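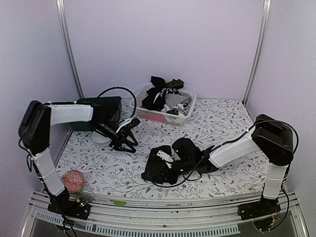

Little red flowers, gray-green leaves, thin gray stems.

So I have been gone since July, and a few of you wrote to ask if I had given up on the blog. I haven't! I moved, is what happened, and then I painted, and then I got sick of painting, and then I got into wallpaper in a big way, and that is what I want to talk about today because I can't talk about anything else. Ask my sister. She has stopped picking up.

The new place is on the hill side of Drerngate, the top half of an old house with a staircase so narrow the movers took one look and went back down to the truck to have a smoke. The bedroom had brown wallpaper. Under the brown wallpaper was green wallpaper, and under the green was something pink and shiny that came off in strips the size of my thumbnail. I scraped for most of a month. I had a spray bottle of warm water and dish soap, a putty knife, and a radio that only gets the farm report. I know a lot about soybeans now.

Here's my advice on scraping, for what it's worth. Don't buy the fancy stuff in the jug. I bought it and it smelled like a swimming pool and did the same job as the dish soap. Score the paper first, spray it, go eat a sandwich, spray it again, and then scrape. The sandwich is important. If you start too soon you gouge the plaster, and then you're filling gouges until midnight, which I was, more than once.

Once the walls were bare I did the thing everybody does and painted them white. I hated it. It looked like a dentist's. I painted them yellow and it looked like a dentist's with a sense of humor. I had 2 cans of the yellow left over and they're still under the sink if anybody local wants them.

Then I went to lunch at Zuzana Hájek's. Zuzana lives down by the river and has small flowers on everything. The shower curtain, the drawer liners, the inside of the closet where the only one who sees it is the vacuum cleaner. I always figured I was a plain-walls kind of person, and I sat there in her kitchen with a bowl of soup and thought, well, no, maybe I'm this kind of person. It made me feel calm. My grandmother had a sprig print in her spare room and I used to lie there during naps I was too old for and follow the stems with one finger until I lost my place.

What I learned from Zuzana is that a small print is mostly about the space between. The ones that go wrong are the ones that are packed solid, flower flower flower, and you feel like you're inside a pincushion. The good ones have a lot of plain ground and the stems wander across it. She also told me to pin a sample to the wall and leave it for a week before buying anything. I left mine for 4 days and then lost patience, and I would like the record to show that she was right and I should have done the week.

The first paper came from Šimko, the shop next to the bus station with the bolts of oilcloth in the window. Lovely people. They cut me a nice long sample, I took it home, I loved it by lamplight, I went back and bought the rolls. Then the sun came out. In daylight the background went a kind of Band-Aid color. I put one strip up anyway, hoping I'd get used to it, and every morning I woke up and there it was, looking like a knee. They took back the rolls I hadn't opened and didn't make me feel silly about it, so go there and buy some oilcloth.

The second paper I got by mail from Pimton. It took forever, it came in a tube that somebody had clearly sat on, and it's perfect. White ground, a vine, tiny blossoms, nothing too cute. I paid more than I meant to. I'm not going to say how much because my mother reads this, hi Mom, but the whole room including paste and a new brush came in under 700 dollars, and that's with me doing the work.

Except it wasn't all me. I did the first wall alone and it took a full day and I cried a little bit behind the door. The trouble with a repeating pattern is that each strip has to line up with the one before it, and the walls in this house lean. They lean in and then they change their minds. By the third strip my vines had slipped by half a leaf, and once you've seen it you'll see it until you die. So I called Radomír Murín, who hung paper for a living for 20 years before his shoulder quit on him, and he came over with a plumb line in his coat pocket and sat on my bed and told me what to do. He wouldn't touch a brush. He just said "up" and "down" and "no."

Things Radomír said that I wrote on the back of an envelope:

Never trust a corner. Drop a fresh plumb line after each one and start over as if the last wall never happened.

Hang the strip a little high and slide it down, since it slides down easier than up when it's full of paste.

Put your worst seam behind the door.

Cut more than you need, and keep the scraps in a drawer, because in five years you'll move a shelf and be very glad of them.

Buy all your rolls from the same batch. There's a number on the label. I didn't know about the number! I checked and mine matched, which was pure luck.

We finished the other three walls over two evenings. I made him goulash both times, and he said it needed more caraway both times, and the second time I had already put in more caraway.

Now of course the rest of the apartment looks naked. I have been eyeing the hallway. I have also been eyeing fabric, which is a whole other problem, because with fabric you can cover a thing in ten minutes and not even get sticky. Last week I did the top of the old sewing table and then a hatbox and then a lampshade, and the lampshade I'm not showing anybody. It puckered. If you know how to get fabric to go around a cone without puckering please write and tell me, I've tried cutting it on the bias and I've tried swearing.

One question from the mail before I go make dinner. Somebody asked whether you can put a flower print in a room with a striped rug. I have a striped rug in there and I like it fine, the stripes are faded and they pick up the gray in the stems. Bright stripes might be a fight. Squint at it. If you squint and nothing jumps out at you, leave it alone.

Next time I'll write about the Prorka stove, which came with the apartment and has one burner that works and three that are thinking about it. I've made two cakes in it and both leaned the same way as the walls.

Posted Nov 26, 2000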